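Plerside Works, Unit 2: kitchen and tea point inspection
Date: Sep 10, 2022
Form used: Roltau general premises checklist, with comments

1. Floor dry and free of trip hazards
Pass. The mat by the sink has been taped down again. Tape is a repair for a week and this one has been there since spring. Replace the mat.

2. Kettle and leads
Pass, with doubts. The test sticker is in date, but the flex runs behind the tap and I can't see how anyone signed that off. Move the kettle to the other worktop.

3. Microwave
Fail. Door seal split at the lower corner. The log says "monitored". Monitored by whom, and for what? Out of use until Arellano have looked at it.

4. Fridge temperature
Not proven. The sheet shows the same reading for 27 days running, in the same pen. Either it's a remarkable fridge or the sheet was filled in at one sitting. Fit a thermometer that keeps its own record.

5. Crockery
Pass. Chipped mugs were supposed to be thrown out after the last visit and I found 2 at the back of the cupboard. Plain white ones are fine, and chips show up on them sooner than on the patterned sort.

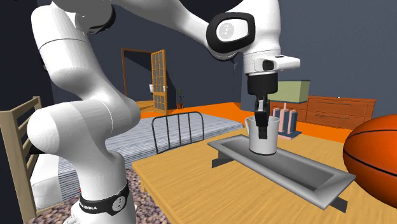

Item 5: white mug, tray and wooden table.

6. Trays and table tops
Pass. Wipe-down rota is signed, though a signature tells me very little about a cloth. Keep trays off the floor when the table is full.

7. Cleaning products
Fail. A 1000 ml bottle of Cevanex descaler was under the sink with no data sheet in the folder. The index lists one on page 154. The folder stops well short of that.

8. Fire blanket and extinguisher
Pass. Both on their hooks and in date. The blanket is directly above the hob, so you would have to reach through the fire to get it. Same comment as last time, same answer last time ("noted").

9. First aid box
Part pass. Plasters in stock, burn dressings missing. The contents list was ticked for both.

10. Waste
Pass. Lids fit, bins not overfull.

Result: not accepted as it stands. Items 3, 4, 7 and 9 to be put right and shown to me in October. I will want to see the things themselves, as the paperwork was in good order this time too.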